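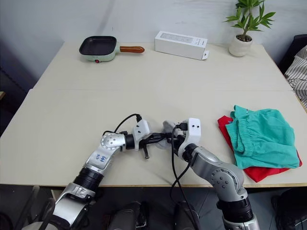
Two arms at work over a pale tabletop.

Good news for anyone who has been waiting on the Wolavstead repair cafe - it's back in November, and I get to go on a weeknight for once! The old church hall lease ran out in spring and I figured we'd seen the last of it, but the folks at Vimik have offered their ground floor for two evenings a month, free of charge. Doors open at 6 p.m. and the last item gets taken in at 8.

I stopped by to ask what people bring in. Lamps, mostly. Toasters, a lot of zippers, and one accordion that has been in twice and still wheezes. Last season they logged 247 items and sent 200 of them home working, and I'll admit one of those was my hair dryer (it still smells a little, but it blows).

Sewing has moved upstairs to the Kendico room, so bring your pants and curtains there and use the side stairs. The elevator is slow. Food is getting better too - Sangkhawat, the noodle place on the corner, is bringing soup and those little coconut cakes, cash only.

You can bring 2 items per visit. No microwaves and nothing that runs on gas. If you have the manual, or even the box with the model number on it, bring that along. Parking behind the building fills up fast, so I'm taking the bus. Sign-up sheets are at the library front desk, next to the returns slot.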